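# Questions people keep asking us about the arms

Since the first two arms went in on the small-carton benches at Plarkstead, the suggestion box by the canteen has been fuller than it's been in years, and we're glad of it. What follows is our best attempt at answering the questions that came up most often, from the box, from the February talks, and from the people who caught one of us in the corridor with a sandwich in hand (you know who you are, and we did get to finish it eventually). If you work at Tuniletti, on any shift and on any contract, this page is for you. We add to it when something changes.

## What are the arms for?

They pick up small retail cartons one at a time, turn them so the barcode can be read, and set them down where the packer can reach them. It's the job we've always called "facing," and if you've ever done a full shift of it you'll know what it does to your wrists by the last hour. Plarkstead handles 1630 different small items, and at the moment the arms are cleared to work with 157 of them. Everything else is still faced by hand, and a good part of it will be for a long time yet.

## Am I going to lose my job?

We know this is the one most of you scrolled down for, so we'll be as plain as we can. There are no layoffs tied to this project. The agreement signed before the arms were ordered says so in writing, it covers agency workers who have been with us through a full season, and there's a copy pinned up beside the time clock as well as one in the break room binder.

What will change is the mix of work. Thirteen people used to rotate through facing as their main task, and over the coming year most of them will spend more of their time on packing, returns, and looking after the benches. Some of them asked for that and are very happy about it. A couple would have liked to stay where they were, and we've sat down with both of them to work out something that suits. We can't promise that every job will look the same five years from now, and we'd rather say that here than have you hear it at the bus stop.

## Will my pay or hours change?

Your base rate stays the same if your task changes. If you train as a bench lead, you move up one grade on the day you finish the training, and you keep that grade even on weeks when you happen to be packing. Hours stay on the current rota. The arms run only while a lead is on the floor, so please don't worry about a secret night shift with the lights off. We did get asked!

## What does a bench lead do all day?

A bit of everything, which is why people seem to like it. A lead sets out the cartons at the start of a run, watches the first few picks, wipes down the surface, checks the jaws for wear, and steps in when something goes wrong. On the screen beside each bench you can watch what the wrist camera sees, and a lot of the skill is learning to read that picture: how far apart the jaws are, which side of the box is toward you, whether there's anything else lying close by that might get in the way.

You don't need to know any programming. Our leads so far came from packing, goods-in and the canteen, and what they had in common was that they noticed things.

## Why are they so slow?

They are slow, aren't they? A good facer will beat the arm comfortably on almost anything. The speed is capped on purpose while people are working within reach of it, and we're in no hurry to lift the cap. What it has going for it is that it doesn't get sore, so the dull middle of the afternoon goes at the same pace as the morning.

## What sort of boxes give them trouble?

Tall thin ones, mostly. They tip if a jaw brushes them on the way in, and a box with a soft or bent top flap doesn't always behave like a crisp new one. Busy patterns took a good deal of sorting out too. We stock a fair bit of gift packaging, with tartans, checks and labels in every size, and some of it has lettering printed sideways up the front, so a person has to tilt their head to read it, never mind a camera.

If you see a carton you think the arm will struggle with, tell the lead before the run starts. That kind of knowledge has never been written down anywhere, and we'd love to have more of it.

## Is it safe to stand next to one?

Yes, as long as you stay behind the yellow line while the lamp is green. If you need to reach in, press the pause bar first and wait for the lamp to turn white. Please do this even for a quick one-second grab. Long hair gets tied back and lanyards come off, the same as on the conveyor.

If a carton falls, leave it until the lamp is white. If the arm does anything you don't like the look of, press the red button. You will never be in trouble for pressing the red button, and that goes for your first day as much as your twentieth year.

## Are the cameras watching us?

The wrist cameras point at the bench and are used for picking. Your hands may pass through the view if you reach in, and those pictures are deleted with the rest at the end of the week. They aren't used for timekeeping, for pick rates or for anything to do with discipline, and the agreement says that too. If anyone ever tells you otherwise, bring it to us or to your shop steward.

## How do I sign up for the training?

Put your name on the sheet outside the Tapsell Room, or ask your shift manager to do it for you. The course is called Jillirus (it was the name of the software menu we all stared at for weeks, and it stuck). It's paid time, it runs over four mornings, and there's a practice bench where you can make all your mistakes with empty cartons. We have 300 of them, so you'd have to try very hard to run us out.

Classes are small, so there may be a wait. People from the facing rotation get first choice of places, and after that it goes by the order on the sheet.

## Can I just come and have a look?

Please do! The practice bench is open to anyone on a break, and whoever is running it will happily let you lay out a box or two and watch the approach on the screen. 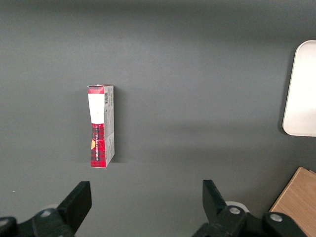
Bring your questions along with you, or drop them in the suggestion box if you'd prefer to leave your name off. We empty it every week, and anything that comes up more than once finds its way onto this page.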